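The locker that wants your phone number

Parcel lockers have come to the lobby. If you live in a block of flats built in the past few years, you have probably met one already: a bank of steel doors where the pigeonholes used to be, with a screen in the middle asking you to agree to something. The sales line is that they put an end to missed deliveries. I have spent a good part of the spring looking at them, and I am not convinced.

Take Dandley Court, a development of 349 flats that swapped its old parcel shelf for an Adora locker bank last March. The managing agent's leaflet promised "secure collection at any hour". Residents I spoke to agreed that the hours are fine. What they dislike is the rest. Drivers arrive at 4 in the afternoon, find the large doors taken, and leave the big boxes on the floor beside the lockers, where the big boxes were always left. The small ones go in neatly and were never the trouble.

Sizing is the weak point of nearly every system I looked at. Makers quote the total number of doors, as that is the figure that looks good on a quote. Ask how many will take a box of cat litter or a folded pushchair and the answer gets slower. One brochure from Brakthorpe shows a handsome wall of compartments, and you have to turn to the back page to learn that only 2 of them are deeper than a shoebox.

Then there is the matter of who pays. The lockers themselves may be cheap, or even free, on a long lease. The running charge is another story. At Dandley it came to £817 in the first year for the software alone, added to the service charge under "communications". Repairs were extra. So was changing the name of a tenant after the first change, an odd thing to charge for in a building where people move out all the time.

I asked Iwasaki, which supplies a rival system, why a locker needs a subscription at all. The reply said that it allowed "continuous improvement of the resident journey". The resident journey, as far as I can tell, goes from the lift to the front door.

The firms are now talking up what comes next, which is sorting. Parcels would be taken in at a back room, then dropped into the right compartment with no driver involved beyond the kerb.

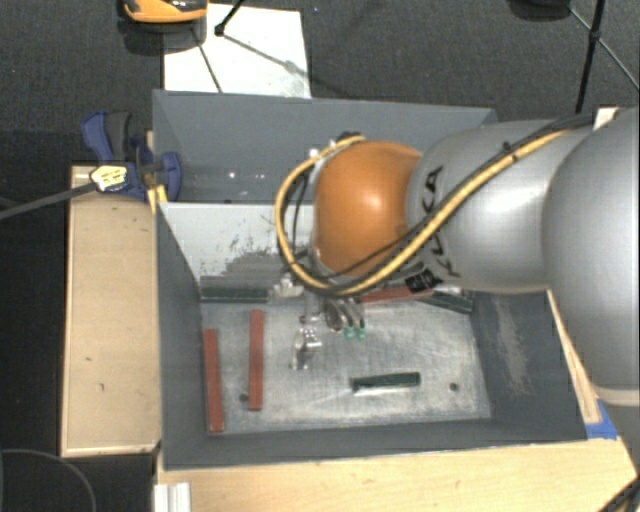
It sounds clever, and for a large depot it may well be. For a lobby with a radiator and a notice board I have my doubts. Somebody has to find the floor space, and somebody has to come out when it jams on a bank holiday weekend. None of the quotes I was shown put a price on that call-out.

There are buildings where lockers make sense. Student blocks with no front desk are one case, and offices that get the same size of packet day after day are another. If you are being asked to vote on a set for your own block, ask for the door sizes in writing, along with the yearly charge and what happens to it when the lease runs out. Ask whether the doors can be opened by hand in a power cut. Dandley's can, with a key kept at the agent's office, which shuts at five.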